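A Morning at the Courthouse

2018-03-09

I finally did it! After four years of living three blocks from the Fanstead courthouse and walking past it on the way to get coffee, I went in, emptied my pockets into the little gray tray, and sat in the public gallery for a whole morning of municipal court. I can't believe I waited this long.

You can just walk in, by the way. I kept expecting someone to ask what my business was. The officer at the door told me to turn my phone off and pointed me to Courtroom 2, and I slid onto a bench at the back next to a woman knitting something enormous and yellow.

The docket taped up outside ran to 68 names, and I assumed we'd be there until dinner. Nope! Judge Yurchenko moves. A lot of it was small stuff: expired tags, an open container, a dog off its leash for the third time (same dog, same park). Each person got a minute or two, and she looked every one of them in the eye and asked if they understood what they were agreeing to. When somebody mumbled yes, she asked again, slower. I liked her right away.

The one I keep thinking about was the shoplifting case. A man in his fifties, a work jacket, hands folded the entire time. He had taken razor blades and baby formula from the Calleo Market over on Rerkberg Avenue, on more than one visit, and the store manager had come to court in person. I was all ready for her to be furious. She was firm about it, and she talked about how her cashiers get nervous when they see him come through the door, and how a small store doesn't have the cushion people think it does. Then the judge asked what she wanted to see happen, and she said she wanted him to stay out and pay it back.

His public defender, Stella Chege, was terrific. She had a stack of folders up to her elbow and never once fumbled for a name. She asked for a payment plan and a stay-away order in place of jail days, and explained that he'd started a warehouse job and would lose it if he missed a week of shifts. The prosecutor didn't fight it much. The judge agreed, set a date to check on the payments, and told him very plainly that the next time he stood there the conversation would be different. He said "yes, ma'am" and that was it — on to the expired tags.
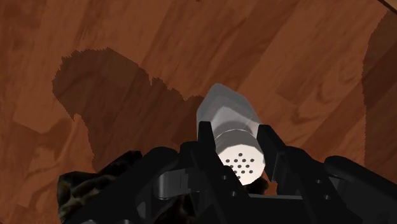
What I want to know more about

So now I have a million questions. Who decides which cases get a payment plan and which get a cell? What happens if he gets sick and misses one? I asked a clerk at the window (very patient, bless her) and she gave me a flyer on how the diversion program works. It covers first offenses and losses under $3000, and there's a class you have to finish. I've read it twice and still don't quite follow the part about fees.

I'm going back later in March for a traffic trial, which the knitting woman says is where the real arguing happens. She's been coming since she retired and has a favorite bench, second from the back, away from the vent. If you go, bring a sweater. And get your coffee after, they won't let you carry it in.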